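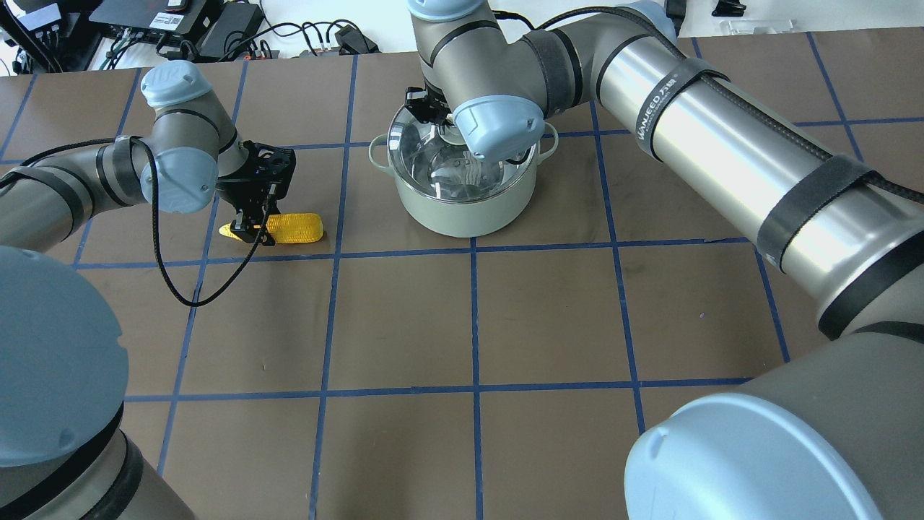
Toy food is a class of children's plaything made to resemble vegetables, fruit, bread, meat, eggs and other foodstuffs. It is normally used together with toy or full-sized cookware in pretend cooking, and is sold both as single pieces and in sets. Among the commonest pieces are a cob of corn, a carrot, a tomato and a fried egg. The term play food is used with the same meaning. Display food, made for restaurant windows and furniture showrooms, is a separate product and is generally not suitable for young children.

Share 47

History

Pieces of imitation food were made for dolls' houses long before they were made at a size a child could hold comfortably. Doll's house food was usually modelled in plaster, wax or painted dough and glued to its plate. Larger pieces in turned wood followed, and were sold mainly to kindergartens and to families with a toy stove. Cloth food was made at home from felt scraps and stuffed with wool or rag.

Moulded plastic changed the trade in the second half of the twentieth century. A mould could reproduce surface details that were hard to carve or sew, such as the rows of kernels on a cob or the net pattern on a rockmelon. Plastic pieces were also light, cheap to colour and easy to wash, and they replaced wood in most general toy shops. Wooden sets later returned to favour in the gift trade.

Materials

Hollow plastic is the usual material for low-priced sets. The two halves of the piece are moulded separately and joined along a seam, or the whole piece is blow moulded and has a small plug at one end. Hollow pieces dent if they are stepped on. Water that enters through a split seam is difficult to get out and can leave grey or black marks inside.

Soft vinyl is heavier and keeps its shape better. It picks up dye from textas and from other coloured vinyl when stored in a warm cupboard.

Wooden pieces are turned or cut and then painted, most often in a single flat colour with a second colour for the stalk or leaf. Felt and knitted pieces are quiet in use and favoured for babies' rooms, but they hold dust and dry slowly after washing.

Corn

The corn cob is included in most vegetable sets. It is recognised by young children earlier than many other vegetables, partly on account of its strong yellow and partly on account of its texture. Three forms are found. The first is a bare cob with moulded kernels over its full length. The second has green husk leaves fixed at the base, either moulded in one with the cob or attached as a collar. The third is a cutting cob, divided into two or three sections held together by hook-and-loop dots or magnets, which the child separates with a blunt knife.

The long shape of the cob makes it easy to grasp around the middle. It can be too long to lie flat in toy saucepans, and in mixed sets it is often the piece that stops the lid from closing. Some makers supply a half cob for this reason. A household pot of ordinary size takes a full cob without trouble.

Cookware used with toy food

Toy cookware is made in tin, enamelled steel, stainless steel, wood and plastic. Sets typically contain a saucepan, a frying pan, a lid and one or two utensils. Many families and preschools use real cookware instead, bought second-hand or retired from the kitchen.

A pot with two side handles is easier for a small child to carry than a saucepan with one long handle, as the weight is shared between both hands. Looped handles give room for the fingers. A lid with a central knob can be lifted with one hand and put down beside the pot, and lifting and replacing it is a large part of the game for children under three.

Glass lids, usually fitted with a metal rim, have the advantage that the food can be seen while the lid is on. They are found on full-sized pots and are seldom supplied with toys, where a clear plastic lid is more usual. Preschools that accept donated pots commonly set glass lids aside for supervised use at a table, or keep the pot and leave the lid out.

Use in play and teaching

Pretend cooking is usually seen from the second year. It begins with single actions such as putting a piece in a pot and taking it out again. Stirring, serving and feeding a doll come later, and by four years of age children commonly assign roles and follow an order of steps.

Toy food is also used for sorting by colour, for naming in a first or second language, and for shop games with play money. In table-based activities the surface may be marked with coloured tape to form squares, each of which receives one piece. Tape grids are cheap to put down and can be changed from one week to the next. Tape left for several months may leave a sticky residue, which eucalyptus oil removes from most finished surfaces.

Manufacture and sale

Toy food is sold through toy shops, supermarkets, discount stores and educational suppliers. The educational trade sells by the tub. The Lurell market range, for example, was offered in tubs of 47 pieces, with corn, capsicum and eggplant packed seven to a tub. Pillai, a maker of wooden kitchens, supplied unpainted pieces for schools that wished to colour their own. The Tatance catalogue listed 2,646 separate food pieces at its largest, including regional breads and sweets that were later discontinued.

Safety

Toy food for children under three should have no part small enough to be swallowed or to block the airway. Stalks, leaves and plugs are the parts most likely to come away. Magnets in cutting food should be fully enclosed, and a piece with a cracked casing should be thrown out. Pieces that look and smell like real sweets are discouraged in some preschools.

Care and storage

Plastic pieces are washed in warm soapy water and left to dry on a towel. Hollow pieces should not be soaked. Wooden pieces are wiped with a damp cloth. Open baskets and shallow tubs are preferred to deep boxes, in which small pieces sink to the bottom and are forgotten.

Collecting

Tin cookware and early plaster food are collected, generally as part of a doll's house or toy kitchen. Plastic food has a smaller following. The Lornley toy collection holds 1,000 pieces of plastic and vinyl food, arranged by type, and its vegetable drawers are put on display each October. Condition is judged chiefly on colour, with yellow and white pieces the most prone to visible ageing.

Comments 7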